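13 August 2024

Ugh, what a day! Pernia quit on me at run 24, left arm dead stiff, and the log gave me one line: overcurrent, joint 4. Daniyal Shaikh thinks it's the Teuber driver again (he said that in June too). I hit the stop, swore a bit, power cycled, same fault. It had been doing so well with the laundry!

Red and white clothes, the basket, the washer with its door open:
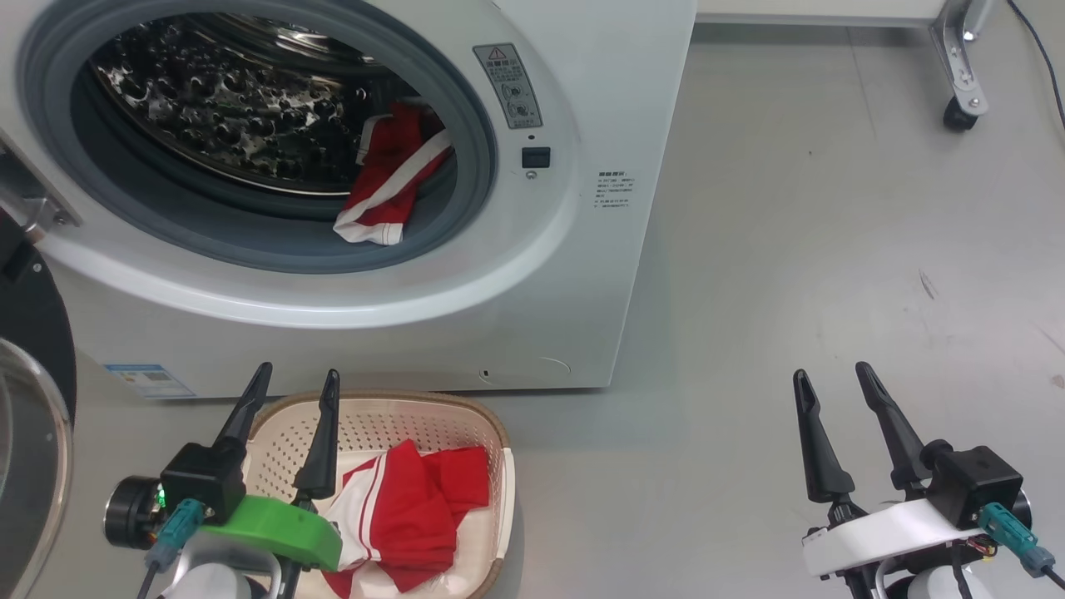
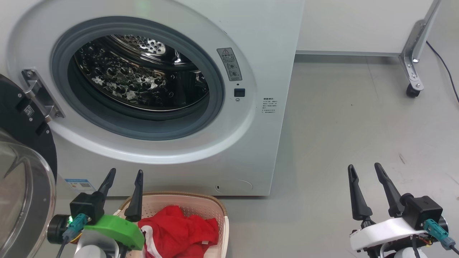 Tomorrow

Swap the driver, check the cable, call Stuvthorpe about the spare. And bring lunch this time!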